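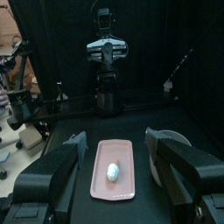

Wubit Yimer

Home | Tableware | Trays | Bowls | Care | Contact

The Nollcombe Tray, pale pink
September

I have a soft spot for small trays, and the Nollcombe is the one I reach for first when a customer writes in asking for "something simple to put things on" (which happens more often than you'd think!). It's a rectangle with rounded corners and a raised rim all the way around, in a pale pink that looks lovely against a black tabletop and pairs very happily with a plain white round bowl.

Fulach started making them for a café in Prekine that wanted a place for one snack and a napkin, and we've kept the size just the same ever since. The rim is there for anything that likes to roll. Eggs, grapes, a wrapped candy, the last dumpling your nephew swore he was going to finish – they all stay put while you carry them to the couch. I keep one by the front door for keys and another by the kettle for spoons, and my sister has taken over a third for her earrings, so please don't feel you have to save yours for food.

Wash it by hand in warm soapy water and dry it with a soft cloth. Scouring pads will dull the color, so skip those.

Item number 442. Sold singly or in a set of 4, and the sets go out nested with paper in between. We made 2,000 in the first run and almost 3,000 in the second, and the pink still goes quicker than the gray. Orders placed before noon on Wednesday leave our Arriaga shop that same afternoon. If you'd like a matching bowl tucked into the same box, just leave a note with your order and I'll see what's on the shelf.

Last updated in September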